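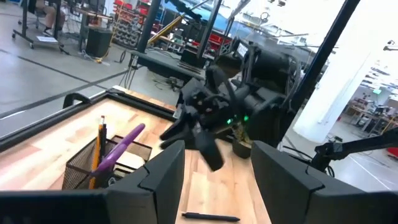

## El brazo derecho se paró a media tarea (y la culpa era del cable)

Llevábamos 182 episodios de ordenar el escritorio cuando el brazo derecho dejó de obedecer. La tarea es sencilla: hay lápices y bolígrafos sobre la mesa de madera y los brazos tienen que guardarlos. El fallo llegó en la bajada. El brazo empezó a descender, dio un tirón hacia un lado y se quedó rígido, con la pinza abierta encima del tablero. El izquierdo siguió con su trayectoria como si nada.

Eso último es lo que me preocupa, y por eso escribo esta entrada. Que una articulación falle entra dentro de lo normal. Que un brazo siga moviéndose cuando su compañero ha perdido la comunicación no debería pasar, y en nuestra configuración pasaba.

Pulsé la parada de emergencia y se cortó la corriente de los dos. El brazo derecho cayó por su propio peso y la pinza golpeó la madera. Dejó una marca pequeña y no rompió nada. Yo tenía la mano fuera del marco. Cinco minutos antes la había tenido dentro, colocando un bolígrafo.

### Lo que decía el registro

El controlador guarda los errores por motor. El del codo derecho había dejado de responder durante 15 milisegundos, había vuelto y se había perdido otra vez, ya del todo. Nuestro programa, que se llama Goel y que escribimos entre Sushil Chauhan y yo, trataba la primera pérdida como un paquete suelto y repetía la última orden. De ahí el tirón: cuando el motor volvió, la posición pedida ya estaba lejos de la real y el brazo intentó recuperarla de golpe.

Primero sospeché de la temperatura. Era lo cómodo, porque en enero ya tuvimos un motor que se protegía por calor. Esta vez las temperaturas estaban bien. Cambié la fuente de alimentación por la de repuesto y el error volvió a salir. Cambié el adaptador y lo mismo.

Sushil propuso mover el brazo a mano, sin corriente en los motores, y mirar la línea de datos mientras tanto. A la altura del codo, con el brazo estirado y la muñeca hacia abajo, la señal desaparecía. Con el brazo recogido volvía. Era el conector del cable que pasa por esa articulación. La brida estaba demasiado apretada y en cada bajada el cable tiraba del enchufe.

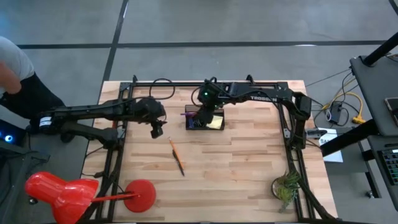
La brida la puse yo. El cable colgaba cerca de la pinza y me molestaba en las grabaciones, así que lo sujeté corto. Comprobé el recorrido en la posición de reposo y no en la posición más estirada, que es la que cuenta.

### Lo que hemos cambiado

- El cable del codo es nuevo y lleva un bucle con holgura. Lo revisamos con el brazo en sus posiciones extremas antes de cerrar la brida.
- Si un motor deja de contestar una sola vez, se detienen los dos brazos. Da más paradas falsas y las aceptamos.
- Al recuperar la comunicación, Goel lee la posición real y parte de ella. Ya no repite la orden anterior.
- Para colocar objetos se ponen los brazos en reposo y se quitan las órdenes. Antes lo hacíamos con el programa en pausa, y la pausa no bloqueaba nada.

La caída al cortar la corriente sigue sin resolver. Estos brazos no tienen freno y, cuando se quedan sin par, bajan. Iason Sfakianakis me ha sugerido una parada en dos fases, con un descenso controlado y el corte después. Me gusta para los fallos leves, pero si alguien pulsa la seta quiero que la corriente se vaya en ese instante.

Con el cable nuevo hicimos 2.000 ciclos del movimiento que fallaba, sin objetos en la mesa, y no se perdió ningún paquete. He descartado los últimos episodios anteriores al fallo, por si el codo ya venía dando saltos. El cable izquierdo lleva una brida igual de corta. La cambio mañana antes de encender.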